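Wevska opens its workshop doors: visitors saw household robots at work

Paterson, May – Wevska, a developer of robot arms for the home and for care houses, has held its first open day in the new workshop in Paterson. For six hours the company received 72 guests, between them neighbors, students, suppliers and people who work in home care. The guests could watch the arms in daily training and speak directly with the engineers who are building them.

The program started at 10 a.m. with a short welcome from Davina Ritchie, managing director of Wevska. After this the guests were divided into groups of six and went through the workshop with a guide.

"Many people know robots only from films or from a car factory," said Ms. Ritchie. "We wanted to show them the normal work, as we do it every morning. It is slow, it needs patience, and some attempts fail. I think it is good that people see this also."

The most visited station was the one for soft objects. At this station the arm learns to pick up clothes and towels from furniture, a task which is easy for a person but still difficult for a machine. A cloth has no fixed shape, and it lies in a different way each time. The arm carries a small camera near its two fingers, and on a screen the guests could follow the same view that the control software receives.

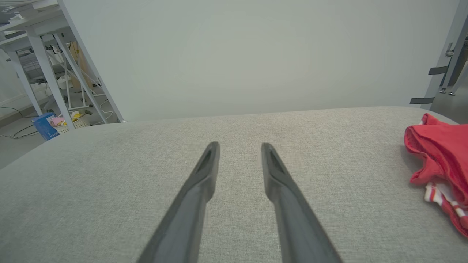
Page last changed: May, 4:30 p.m.

The two dark gray fingers are held over a light gray cushion, while the red cloth still lies to the side of them. From such a view the software must decide where the fabric can be gripped and from which direction the fingers should come. The engineers explained that a fold which stands up a little is a good place to grip, and a flat border is a bad one.

Rory Innes, who leads the software team, answered questions at this station during the whole day. "The children asked the best ones," he said. "One girl wanted to know if the robot gets bored. I told her no, but that I do sometimes – we repeat the same movement up to 300 times before we change a setting."

In the afternoon the company also presented Grallum, its new control software. Grallum permits an operator to correct the arm by hand in the middle of a movement, and the correction is stored for later training. Wevska plans to deliver the software to its first 17 test customers in autumn.

The next open day is planned for next spring. School classes and care organizations which would like to come earlier can ask the Wevska office for a group visit.

About Wevska

Wevska develops robot arms and control software for light work in homes and care houses. The company has its workshop and office in Paterson.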